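Rates feed notebook, November

Start 7:40. Coffee, then straight into the overnight log.

Problem left from last session: converter page shows one rate, quote engine shows another. Same pair, same minute. Small gap on euro/dollar, ugly gap on the thin pairs. Peso one is worst.

What I know so far
- Mid rate comes in from Ravside, polled every 2 seconds
- Backup is Manness, slower, only kicks in if Ravside goes quiet
- Spread table lives on our side, loaded at startup and never again (!!)
- Page cache is separate from quote cache. Forgot this. Cost me an hour

8:25. Replayed the overnight ticks into the test box. 3933 ticks in the file, 88 of them where page and quote disagree past the fourth decimal. Expected a handful. Sorted by pair, nearly all of them are crosses that go through the dollar. Direct pairs look clean.

So the cross calc is suspect. Page code does A to USD, rounds, then USD to B, rounds again. Quote engine does it in one go and rounds at the end. Rounding twice on a pair with a big number on one side will drift. Somebody (me, going by the commit) put the first round in so the intermediate rate would look nice in the log. Great.

9:10. Took the first round out. Reran. Most of the bad rows gone but a stubborn bunch left, all clumped together in the early hours. Not rounding then. Something else.

Checked the clumps against feed status. Ravside dropped out for a short stretch and Manness took over. Manness sends bid and ask, no mid. Our adapter takes the ask and calls it mid. Page reads the adapter directly, quote engine averages bid and ask itself. There it is. 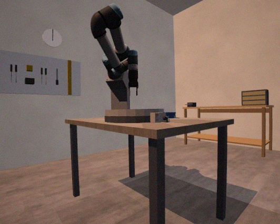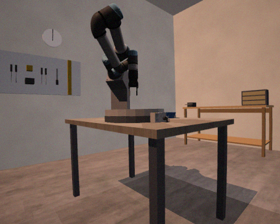
Fix, in order
1. Adapter: compute mid from bid and ask, keep both raw values alongside
2. Refuse a tick if bid is higher than ask. Saw one of these in the replay, no idea where it came from, dropped it by hand
3. Stop rounding anywhere except at display
4. Both caches read from the same place. Bigger job, not today

10:50. Steps 1 and 3 done. Step 2 half done, it refuses the tick but logs it as a timeout, wich is misleading. Come back to it.

Sanity check with a customer sized amount. Sent 2000 dollars through page and quote, dollar to peso, then euro to peso, then back the other way. Page and quote match both directions on the replay. Round trip loses exactly the spread twice, as it should. Before the fix it lost a bit more in one direction and less in the other, and that should have been the giveaway.

Spread table
Separate issue but bugging me. Trustia changed their margin on the small transfer band and our table still has the old one until someone restarts the service. Comparison page was showing them cheaper than they are. Not good for anyone reading it. Added a reload on a timer, and a manual reload command for when we're in a hurry. The manual one has no lock on it yet so don't run it twice at once please.

Also Steinbach quotes a flat fee on top of margin and we fold it into the rate. Fine at large amounts. At small amounts the rate looks terrible and then people write in. Would prefer to show fee on its own line. Needs a column in the table and a change to the page, leave for whoever picks up layout.

Things I tried that did nothing
- Turning down the poll interval. More ticks, same mismatch
- Clearing page cache by hand between runs
- Blaming daylight savings. Timestamps are all UTC, checked them twice

2:15 pm. Live on staging. Watching peso, rand and the krona crosses. No mismatches yet but Ravside has stayed up the whole time so the backup path hasn't been exercised. Forced a failover by pointing the Ravside adress at nothing. Manness picked up, mids look right, page label still says Ravside as the source. Cosmetic but wrong. Ticket opened.

Weekend rates: page keeps showing the last tick with the current time next to it, looks live when it's stale. Should show the time of the tick. One line change I think. Famous last words.

Left open
- Log message for refused ticks
- Source label after failover
- Lock on manual reload
- Time shown next to stale rates
- Shared cache, needs a proper think about who owns it
- Ask Manness what their ask means when the market is closed, the docs skip it

Replay file is in the shared folder under rates, please don't edit it in place, copy first. Leaving staging running overnight with failover logging turned up. Stopped 4:50.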